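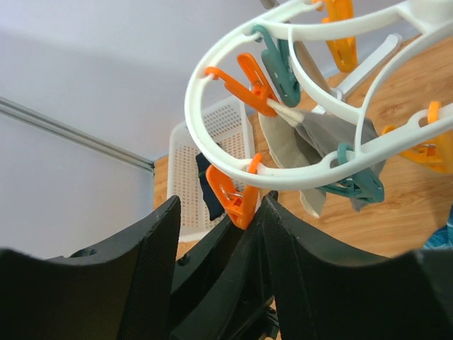 Issue 30 | Page 4

Aroha Pomare has hung up the same few pieces of cloth more times than she would like to say. She does it with two handles at a desk in Kastdale, and a robot's gripper does it with her.

The project is called Purkura, and its subject is laundry. Small laundry, mostly: the kind that goes on a round white plastic hanger with clips around the rim. Each clip has to be pinched open against its spring, held while the cloth goes in, and let go. People do this while thinking about dinner. A machine has to be shown.

Pomare moves the handles and the two black fingers close on an orange clip. A small camera at the wrist records the view, and the control software, written by a firm named Visser, saves the position of every joint alongside it. One complete attempt is called a demonstration. The team had 3549 of them on disk the week I visited.

"The pinch is the hard part," Pomare says. "I can't feel the spring through the handles, so I watch the jaws. If I squeeze off center, the whole hanger starts to turn."

A turning hanger is a real nuisance. The clips swing, the fabric swings with them, and a gray piece can slide in front of a beige one just as the fingers arrive. In the early months Pomare stopped and threw out those attempts. Now she keeps going, steadies the ring and tries again, and the recovery goes into the data with the rest.

She works in blocks of 30 minutes, then takes a break. Tired operators get sloppy, she says, and the robot learns sloppy just as well as it learns neat.

The team also tried guiding the arm by hand, holding it at the wrist and walking it through the motion. That was quicker to learn - Pomare picked it up in an afternoon - but her own hands kept getting in the camera's view, and they went back to the desk.

Wollach, which pays for the work, wants to see the robot load a full hanger without an operator in July. Pomare thinks the clips will be ready by then. She is less sure of thin strings and straps, and has set aside the rest of the month's sessions for those.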